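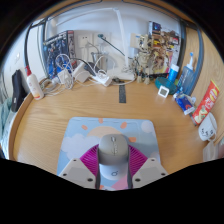

(photo: Ebbe Hellström)

Diary > Town Hall > Truscombe

11 Sep 2018

Got in at gone eleven last night and couldn't sleep, so I'm writing this up with a pot of tea before I forget who said what. Full council, and the boundary review was finally on the agenda (item nine, naturally, after the allotment rents and a very long wrangle over the bus shelter at Ridwood).

For anyone who hasn't followed it, the plan is to take Ridwood out of our ward and stick it on the end of Osagie, which would mean 2,520 voters getting a different councillor without moving an inch. The officers' report says it evens up the numbers. Well, yes, it does, but it also puts the school in one ward and the road everybody uses to get to it in another, and I said so, twice, probably too loudly.

The public gallery was packed! I'd expected the usual handful and we had about 80, with people standing along the back wall and more on the stairs. Someone had brought a banner, which the Mayor asked them to roll up, and they did, very politely, and then it came unrolled again during the vote.

I had three minutes to speak and I'd practised it in the kitchen at three minutes dead, and of course I was only halfway down the page when the light went red. I got the bit in about the polling station, at least. The one they want people to use is up the steep end of Prirodach Lane, and if you don't drive you're looking at two buses. I missed out the whole part about the petition, which was the part I was proudest of. Typical.

The leader's amendment was to send it off as written "with a note of local concern". A note! I moved that we object outright and ask for Ridwood to stay put, and I honestly thought we'd lose by a mile. We lost by 2. Two of theirs crossed over, and one of them has never voted with us on anything, not even the Christmas lights, so I went and shook his hand afterwards and he looked mortified.

So it goes in as it stands, note and all, and residents can still write in themselves up to the end of September. I've promised to do a plain one-page guide to how you do that. I had 41 emails waiting this morning and have answered perhaps half. Most were kind. One was entirely about bins.

Surgery at the library this week as normal, and I need to ring the school about the crossing. Also find out who left a green umbrella under my seat in the chamber, it's a good one.

Filed under: Council diary, Boundaries, Ridwood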